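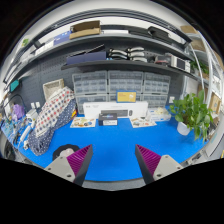

April 26, 2025

We picked the cottage at Tralavum because the listing said "a short stroll to the harbour", and I am a man who still believes in listings. The stroll is short if you are a gull. For everyone else it goes down 179 steps, across a field with opinions about footwear, and past a gate whose latch I never mastered in four days of trying.

Anyway, we've just got back and I'd go again tomorrow.

The cottage is one of a pair above the village, let by an outfit called Furkitz, who send you the key code at one minute past three and not a second before. We had arrived at twenty to. It rained. We ate the picnic in the car with the windows steamed up and listened to a programme about hedges.

Inside, it was lovely. Proper armchairs, a bath you could lose a relative in, and a kitchen with 16 egg cups and 2 dinner plates. I've thought about this a great deal since. The visitors' book was no help, being mostly people thanking the owners for the view and one family from Leeds who had fallen out over Monopoly and wanted it on record.

The view does deserve the thanks. From the upstairs bedroom you get the whole bay and the ferry going over to Breruva, which we took on the second morning. It's a small boat and the crossing is choppy. My wife read her book the whole way. I studied the horizon, as advised, and said very little.

Breruva itself has a chapel, a beach with pale sand and a café that does crab sandwiches until the crab is gone. The man behind the counter, Ehsan Niazi, warned us the last ferry sometimes leaves early if the skipper fancies his tea. We were on the jetty with an hour in hand.

Supper that night was at Mathur, the restaurant on the harbour front, which you should book. The fish curry was the best thing I ate all week and I had two helpings of the rice. Then, of course, there were the steps. I took them in stages, pretending to look at stars. It was cloudy.

The bill for the cottage came to £388 for the four nights, which seems fair for spring. It goes up a lot in summer, so we're looking at September. If you're going before then, take plates. And if you work out the gate, please leave a note in the book, under the bit about Monopoly.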